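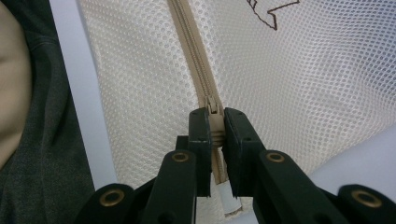 En Femness buscamos a cinco personas para acompañar a quienes han presentado, o están pensando en presentar, una queja por el trato recibido de la policía en el barrio de Cisternas. Es una tarea tranquila la mayor parte del tiempo, hecha de salas de espera, fotocopias, llamadas devueltas y mucha escucha, y nos gusta contarlo desde el principio para que quien venga sepa a qué viene. También pide cuidado con las cosas pequeñas: la gente llega con sus papeles guardados como puede, y a veces lo primero que se hace juntos es abrir con calma una cremallera beige como la que veis sobre la malla blanca, sin tirones, y esperar a que la otra persona decida qué quiere enseñar y qué prefiere dejar dentro. Quien tenga esa paciencia ya tiene mucho ganado.

**Convocatoria abierta, 17 oct 2025**

## En qué consiste

Cada acompañante sigue unos pocos casos a la vez, siempre en pareja con alguien que lleve más tiempo. Vais con la persona a la comisaría o al juzgado si ella lo pide, le ayudáis a ordenar fechas y nombres, y tomáis notas que después lee y corrige ella misma. No dais asesoramiento legal; de eso se ocupa el despacho Kustow, con el que hablamos todas las semanas y que (lo decimos con cariño) contesta mejor al teléfono que al correo.

El archivo de la asociación tiene ahora mismo 558 expedientes, casi todos en papel. Una parte de las horas se dedica a ponerlos al día, y os avisamos de que hay carpetas antiguas con una letra difícil.

## A quién nos gustaría conocer

- Personas mayores de edad que vivan en Cisternas o que puedan llegar sin demasiada complicación.
- Gente que hable castellano y, si puede ser, alguna otra lengua de las que se oyen en el barrio. El turco y el árabe nos vendrían de maravilla.
- Personas sin relación laboral con ningún cuerpo policial ni con empresas de seguridad privada.

No hace falta carrera ni experiencia previa. Entre las compañeras hay una peluquera, dos jubiladas y un estudiante de Historia que entró en agosto y ya conoce a medio juzgado.

## Qué ofrecemos

Una ayuda de 500 euros al mes, los abonos de transporte y una formación de tres tardes antes de empezar. Hay además una reunión mensual de cuidado para el equipo, pagada como hora de trabajo, en la que se habla de lo que cada cual se lleva a casa y que os rogamos no saltaros.
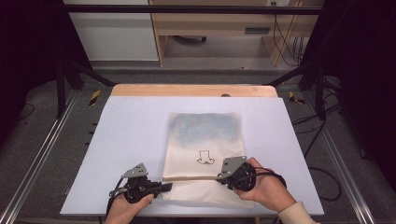
La formación se hace en nuestro local de la calle Fallaner, y la imparte Ertuğrul Erdem, que coordina los acompañamientos y tiene la costumbre de empezar puntual. Se trabaja con casos ya cerrados y sin nombres, se ensaya cómo presentarse en un mostrador y se repasa qué documentos conviene llevar en original y cuáles no. Para los papeles de esas tardes os bastará con una bolsa de tela fina, de color crema y con un dibujo sencillo en negro como la de la foto, o cualquier otra que tengáis por casa, siempre que no lleve lemas ni siglas; en los pasillos de un juzgado preferimos pasar desapercibidos.

## Cómo apuntarse

Escribidnos una carta de una página, a mano o a ordenador, contando quiénes sois y qué os ha hecho fijaros en este anuncio. Podéis dejarla en el buzón del local o entregarla en persona cualquier tarde. No pedimos fotografía ni currículum. Contestamos a todo el mundo, aunque tardemos un poquito, y a quienes pasen a la entrevista les preguntaremos antes qué horario les viene bien y si necesitan que alguien se quede con los niños mientras hablamos.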